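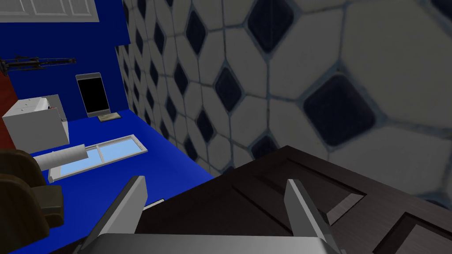
Arūnas Lepik does not believe that random wall patterns alone will teach a robot to open doors. He wrote so in reply to a short report which the Plestavari group put online on 3/15/25, and he asked to see the results for door weight and hinge friction first.

The report describes a training method named Flimusine. A control program practices only in simulated homes, and in every new home the software changes the tiles, the paint and the furniture. The surfaces do not need to look realistic. A wall may carry a soccer-ball pattern, and the program must still find the edge of the door next to it.

Rónán Ó Néill, the first author, says the group compared two versions of the program. One was trained in 30 homes and the other in 600, with the same total practice time. Both were then tested in 100 homes which they had not seen before. The second version opened more doors, and the difference was largest for dark paneled doors – the type where the first version often closed its fingers too early.

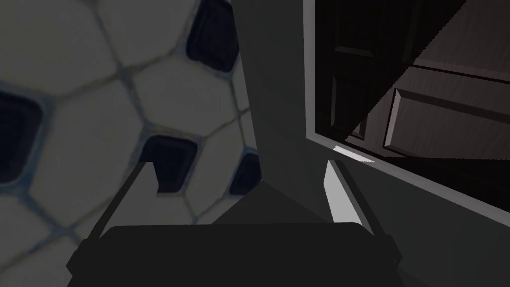
## What is still open

Lepik's question has only a partial answer so far. Door weight was changed during training, but hinge friction stayed fixed. Ó Néill agrees that this is a weak point and plans to repeat the test with variable friction in July.

Double doors are a separate problem. With two arms, the program must decide which arm goes first, and in the report it sometimes moved both at the same time and blocked its own way.

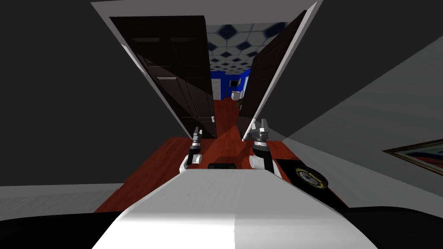

For this case the group added a simple rule: one arm waits until the other has let go of its door. The rule was written by hand, and Ó Néill would like to replace it with a learned one. The home layouts will be shared after the July test, together with the settings for light and surface patterns.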